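Support > Jutico kit > Recording > Counter tasks

4. Recording a counter task (spice carousel)

Read section 3 first if the headband isn't fitted yet. This part covers recording your own hands so the Kudo arm can learn the job. Same routine for most small sorting jobs. The carousel is just the one we get asked for most.

Before you start

- Headband charged, 4000 MB free on the card.
- Sleeves up past the wrist. Bare hands, no gloves, no oven mitts.
- Lights as they'd normally be. A frosted window behind the counter is fine, direct sun on steel is not.
- Pick the task name on the Jutico now. Changing it later is a pain.

Note: leave the usual clutter where it is. Phone, shopping bags, the bottle of drink at the back, all of it. Kudo will be working in a real kitchen so don't tidy up specially. Only clear what you keep knocking.

4.1 Start position

1. Stand square to the counter. Look down at the jars, chin slightly in.
2. Press the side button once. Short beep = recording.
3. Both hands into view before you touch anything. Hold for a breath.
4. Go in from both sides. Left hand left, right hand right. Reaching across yourself hides the jars from the camera and the clip usually gets thrown out. 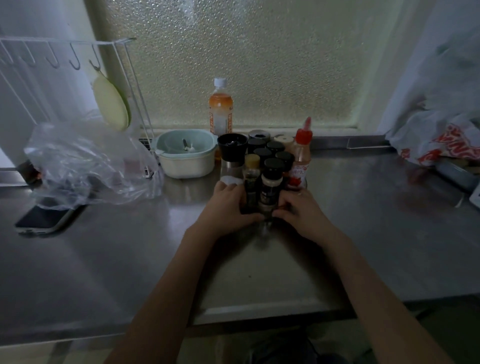
Can I record a task with one hand only?

You can, but set the task to Single Hand first. Left on the two-hand setting, the Jutico marks the clip as incomplete and Kudo skips it in training.

4.2 Moving the jars

5. One jar per lift. Straight up till the base clears its neighbours, then across.
6. Other hand stays on the carousel or next to it. Stops it spinning while you lift. If you do want it to spin, turn it slowly and wait for it to stop before the next lift.
7. Small tilt is OK, so is touching a neighbouring jar. Don't go back and correct it. Carry on.
8. Keep your head still while you lift. Move it between lifts if you have to.

CAUTION: glass shakers and grinders. Check caps are shut before you record. Loose pepper near the headband fan is not covered by the warrenty. 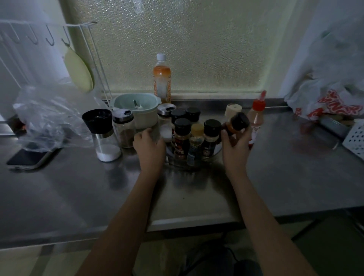
Molau, 16 Jul 2025
Change to this section. Steps 9 and 10 replace the old step 9 for all headbands on the current firmware. Older ones, update first (section 2). Printed manuals still show the old step, ignore it. K. Medve

9. Stop at 40 seconds even if you're halfway round the carousel. The long beep tells you. Next clip picks up where you left off.
10. Put the jar in your hand down before pressing stop. Clips that end mid-lift get saved but need trimming by hand, which takes ages.

4.3 Small items together with a jar

Sometimes you'll end up with something small in the same hand as a jar. Allowed. Keep the small thing at the front of the fingers where the camera gets it, not in the palm. Free hand stays close, ready for the next bottle.

Tall squeeze bottles: grip the body. The nozzle cap confuses the grip sensor on Kudo and it'll copy what ever you do. 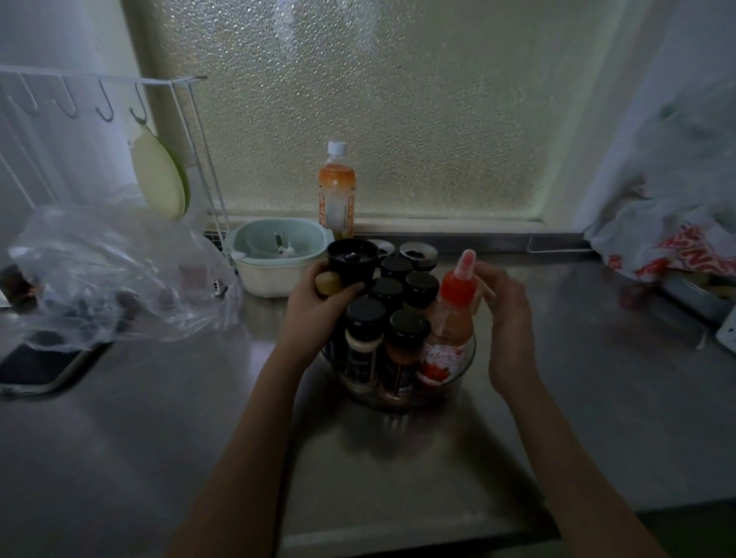 4.4 Checking and sending

11. Plug the headband in. Clips show up under the task name.
12. Watch each one at double speed. Bin it if either hand is out of view for more than 2 seconds.
13. You need 14 good clips per task before the Train button goes live. More is better, different starting layouts better still.
14. Press Send. Leave it plugged in till the light goes green.

Note: clips still not showing? Reseat the card. Still nothing, write to Kálmán Medve on the Stunico support desk with the serial number (inside of the band, left).

Section 5: First run with the Kudo arm

Shared 14 times | 2 comments
Stunico Support, Molau | Contact | © Stunico 2025 | Back to top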